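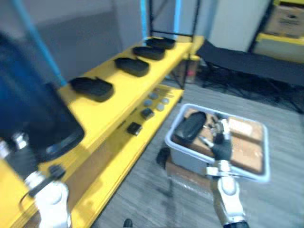

Burevik's line, as their sales desk put it to us before the coffee had even come round, was that the robot is the cheap bit and it's everything you put next to it that eats the budget. Which got a laugh, but I wrote it down, and by the end of the visit I had three pages on exactly that and half a page on the robot.

So. Notes from the Plendier visit, March, typed up on the train home before I forget. Sorry for the state of them. Purchasing wanted something before the planning round and the proper version can follow.

Getting there first, as people asked. Train then bus, bus drops you on the wrong side of the ring road, allow extra. Visitor parking is tiny. Sign in, safety shoes (bring your own, the loan ones are awful), short film, then straight on to the floor. Phones fine in the demo area, not in the main hall.

The demo area is where the picking and moving cell lives. Two-armed robot, bright yellow shelving, black trays up on the top tier, small parts on the tier below, a grey bin on the floor with cardboard in the bottom. Very ordinary kit around it, and that was what I liked. Looks like our own goods-in corner. The shelves are a standard height and they told us they chose them before they chose the arms, then had to check the reach all over again. Lesson there for us, our racking goes a good deal higher than theirs and I don't think anybody has measured it with this in mind.

Floor bin was the bit that got most of our group talking. Reaching down low and reaching up to a shelf are two different asks and you want both in the demo before you sign. Burevik quote on shelf height only unless you tell them otherwise. Tell them otherwise.

Costs, as far as I could get them. Nobody gives you a straight number standing up but:

Grippers and fingers. Budget for 2 sets at least, one on and one on the bench. Plendier started with a single set and lost time over it. Spare fingers are a consumable and should sit in the running costs, not capital. Finance will argue. Let them.

Site survey. 3000 if Burevik do it, taken off the invoice if you go ahead, gone if you don't. Plendier paid it and said they would again. My view is we should do our own measuring first and only then pay for theirs.

Trays and bins. Sounds daft but put a line in. Plendier changed all their trays to one shape so the grip would be the same every time, and that meant relabelling and a chat with the suppliers who ship into them. Took longer than the install did.

Training. Included for the first people, charged after that. Get the names on the list early, before leave season.

Lead time. They were told 6 weeks and planned on it. Came later than that, wouldn't say how much later. I'd plan the floor space so that we aren't standing with an empty corner and the old benches already sold.

The other quote they'd had was from Karam, who rent instead of sell. Monthly fee, support in the price, swap out if it breaks. Dearer over the whole term by Plendier's sums but easier to get past a board that doesn't like capital spend, ie ours. I asked for the comparison sheet and they said they'd send a version with the figures taken out, so a sheet then. We should ask Karam direct. They want a list of parts with weights before they'll talk, and ours is out of date — the new cases aren't on it at all.

Lunch was sandwiches, fine. Good soup.

Afternoon was the planning session, in a very warm room. Main thing I took from it is the order Plendier would do it in if they did it again: parts list, then trays, then shelving, then robot. They did it nearly backwards. They also ran the Brandomitz stock software alongside and hadn't allowed anything for linking the two up, so for months the counts were being typed in by hand at the end of each shift. The link is a seperate licence. Check ours, I think we're on the old version and it may not do it at all.

Didn't get an answer on noise, on insurance, or on who signs off the risk assesment when the layout moves. Asked twice about the last one. Someone is meant to email.

Power and floor: normal sockets for the demo cell, but they had the floor looked at for level before anything came in. Ours dips by the loading door, everyone who has pushed a trolley there knows it. Might rule out that corner, in which case we're back to the old packing area and that needs clearing.

To do from my side: measure racking, update parts list, ring Karam, find the Brandomitz contract. If anyone wants to go on the next visit there are 2 places held for us, and the 9.15 bus is the one to get, the later one doesn't stop outside.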